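Sorting the small stuff, part 2

The drawer under the bench had reached the point where it no longer closed. I emptied it in August and have been working through the contents since, one container at a time. The rule is simple: loose parts go into a tub, tools go back on the rail, and anything without a use goes in the Skoseck box for donation.

The tub is an open plastic one, yellow-orange, with a rolled rim. The rim matters when you lift it full. A die and a gold-colored chess piece also came out of the drawer, and neither belongs with the screwdrivers.

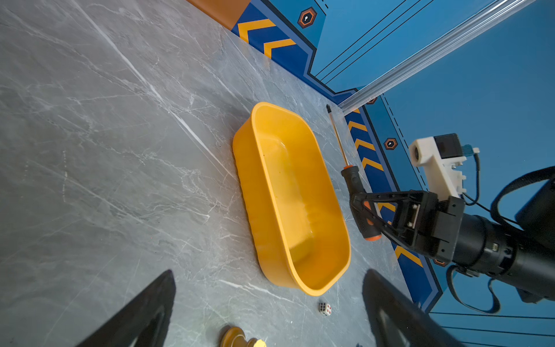

Screwdrivers get sorted by tip first and length second. I had been doing it the other way, following the Asell chart, and kept reaching for the wrong driver. Anything with a shaft over 145 mm now lies flat, because the short slots let it tip over.

The work surface is the gray marble pattern from Etilmont, item 1554. It wipes clean with a damp cloth. The drawback is that small screws disappear against the white veining, so I sweep it by hand before putting anything away.

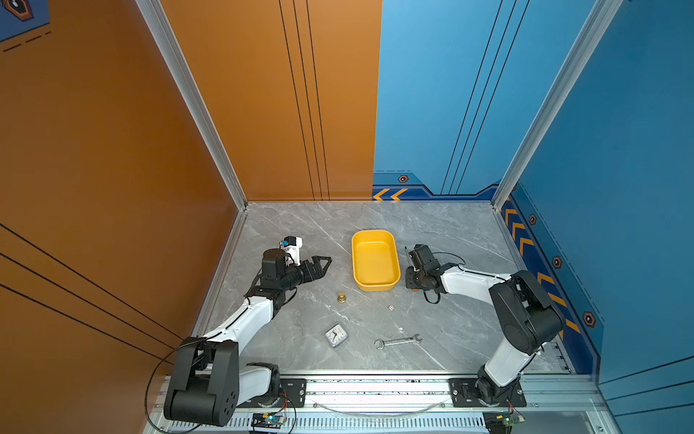
Marble-pattern floor, orange and blue walls, aluminum rail along the front.

Walls on the sides stop round items from rolling off. Cleanup takes 20 minutes at the end of a session, most of it spent on the corners.

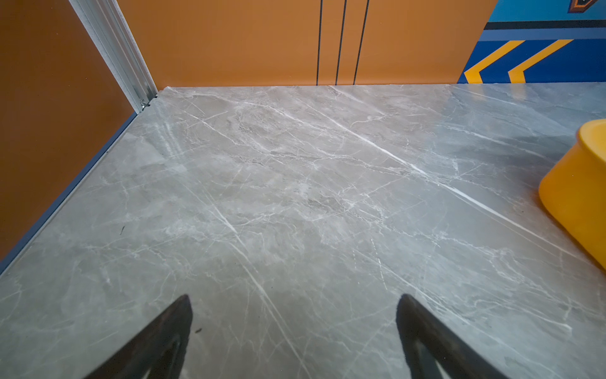
Next are the Iyer bins, which need new labels. The old adhesive comes off with warm water and a plastic scraper.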